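How I roll my sleeves so they stay put

I used to shove my cuffs up and hope for the best, and by 9 in the morning they were back over my hands! My friend Renato Soriano finally showed me a better way — it takes seconds and works on nearly any long sleeve.

Undo the cuff button first, plus the little one further up if your shirt has it. Flip the cuff inside out and pull it up until it sits just below your elbow.

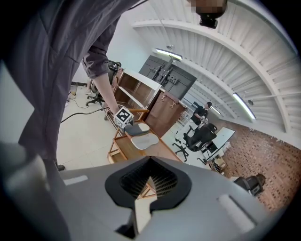

Now take the bottom of the inside-out part and fold it up once, leaving a bit of cuff peeking out (I like the contrast). Jackets are fussier. With thicker fabric I stop much lower and let it bunch just above the wrist, like the dark gray one in the photo, and that's plenty for keeping your hands free.

Thin cotton slips, so give it one extra fold.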